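Corham Woodland Group
Minutes of the open meeting, Tuesday, July 23, 2019, Corham village hall, back room

Started late, hall key. Last minutes agreed, one correction: the culvert is on the north ride, not the east.

1. Thinning at Rulavden
Contractor (Kratochvíl) finished the lower block. 2738 stems out, mostly larch and a bit of spruce. Stacks still at roadside, haulier booked for first week of August. Complaint about mud on the lane, passed on. Brash left in the ditch by the gate, contractor to clear before final payment. Agreed to hold back 500 pounds until done.

2. Ash dieback
Survey of the footpath side done. 46 trees marked orange, need to come down before winter. Others to be looked at again next summer. Question from the floor whether felling licence covers these. Think so but will check with the woodland officer and report back. Path stays open for now, signs up at both ends.
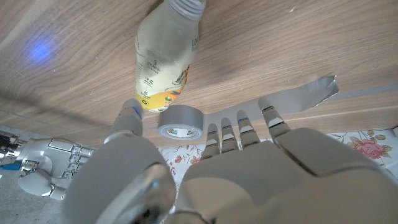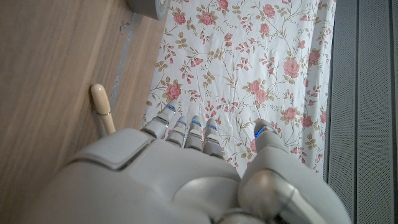 3. Replanting
Long discusion. Ultport Nursery can do oak, hornbeam and small-leaved lime, bare root, but wants the order by end of August. Some want more conifer in the mix for income later on. Put to a vote, mixed broadleaf carried, two against. Spacing left to the contractor. Tubes or fencing not settled, deer bad on the top side. Get a price for both.

4. Firewood
Roughly 60 loads asked for so far, more than last year. List closes when the larch has gone. No chainsaw work by members without a ticket, this was said last year as well. Collection Saturdays only, bring own trailer.

5. Track and gate
Padlock changed, new code from the secretary. Potholes by the old sawpit getting worse, stone to be ordered. Farm next door may share cost, letter to go.

6. AOB
Horse riders using the closed ride again. Notice to be put up. Request for a bat walk, fine, dusk, date to folow. Bench by the pond rotten, take it out.

Next meeting after the haulage is finished, same room. Closed 9.20.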